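11/27/19

Quick one today, I have about a hundred tabs open and a pie crust thawing. But I promised an update on the toy shelf purge and I keep putting it off so. Here goes.

Back in August I wrote that the small plush had gotten out of hand. It had. They were in the couch, in the bread drawer, under the seat of the car. I said I'd be done in a weekend, ha. Been at it on and off ever since and finished last night, sort of.

What I did. Dumped every bin on the bed. Made piles. Keep, give away, wash first, no idea. The no idea pile was the biggest one for a long time and I just kept shoving it back in the closet and shutting the door. Not proud. Then I gave myself a rule, five small ones stay out, the rest either get a real box with a lid or they go. Five is not a lot when you start picking. Took me longer than the whole rest of it.

The Brikness bins did not work for this, by the way. Fine for blocks. Too deep for little stuff, everything sinks and you end up digging with your whole arm. Gave four of them to my sister, she wanted them for yarn. The Kutby boxes are better, shallow, and they stack without sliding around. Lids are a bit of a fight at first but they loosen up.

Washing. Pillowcase, knot the top, cold, gentle. Air dry on a towel and turn them over once in a while. I tried the dryer on low with one older bunny and its fur went crunchy, so no dryer. Anything with a ribbon I do by hand in the sink, the ribbons go limp and stringy otherwise and then you're there with an iron on a bow the size of your thumbnail. Ask me how I know. Brush the pile with an old toothbrush when its dry. Helps a lot on the velvety ones.

First pick for the five was easy, the little turquoise bear with the bow at its neck. 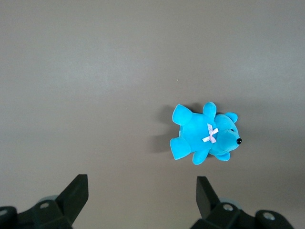
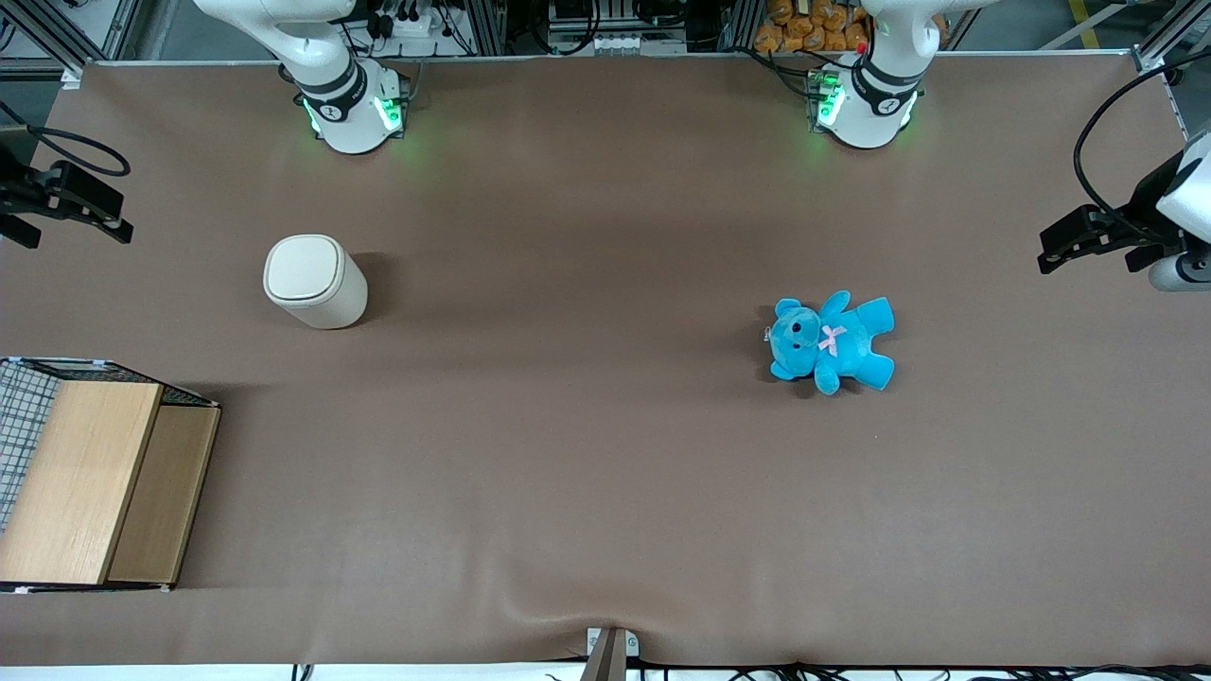
Second was the Drulgate fox, missing an eye, staying forever, don't start with me. Third and fourth are a pair of mice that only make sense together and yes I thought about counting them as one. Fifth spot is still open. I've got a whale and an owl fighting for it and I keep swaping them.

The give away bag is by the front door. Ren, the secondhand place next to the pharmacy, takes soft toys if they're clean and have no loose buttons, so I need to check buttons tonight. Will probably forget. If it's still sitting there next week somebody yell at me in the comments.

Next up is puzzles, and I already know there are pieces missing. OK, crust is soft, gotta go.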